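Print | E-mail
Last updated: December

Notebook, Nustilstead evidence lab — latent prints

9:40. Batch 904 in from Athumani, burglary matter. 16 lifts on Geltex, 3 with torn backing. Photographed the torn ones first under oblique light, grey scale beside each.

Lift 11 has a usable whorl, good ridge detail at the centre. Sent to Kipchumba Okoth for a second look — no names attached. Colour balance on the Nanen scanner is still off, so recalibrated and rescanned.

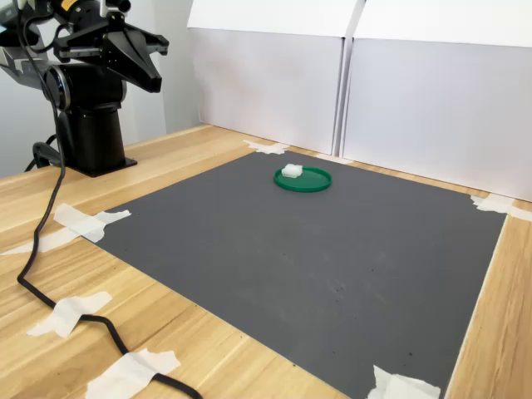 Arm on its base plate, bench top.

14:15. Sealed and back in locker 21. Log signed.

Contact the lab | © Nustilstead | Back to top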